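Replating workshop, monthly meeting, November
Minutes

1. Minutes of the previous meeting. Accepted with one correction: the Wara candlestick order was 40 pieces, not 14.

2. Silver bath. The tank was topped up to 351 liters. Anode bags were replaced. Deposits on the last Iwasaki trays were dull at the rims; current density to be lowered for wide flat pieces.

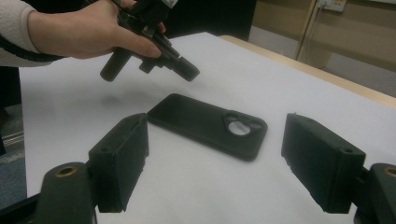
Catriona Moncrieff asked whether the dull rims could come from leftover buffing compound, as the trays had gone through a single degreasing step. Agreed to run the next batch with two steps and the old current setting first, then compare.

3. Solder repairs. Teapot spouts and hinges to be repaired before stripping — the Jutel job was done in the wrong order and had to be stripped again. No charge to the customer. Job cards will carry a repair box from Monday.

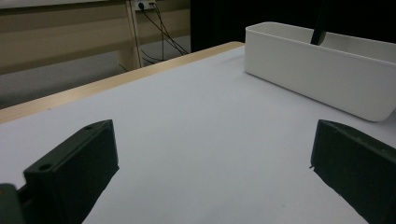 White tabletop, with gripper fingers in the foreground

4. Prices. Todik quoted 900 for the new rectifier, delivery included; the rebuilt unit is 781. Yao-tsung Chuang to get the ripple figures for both.

5. Next meeting at 4:30 p.m., same room.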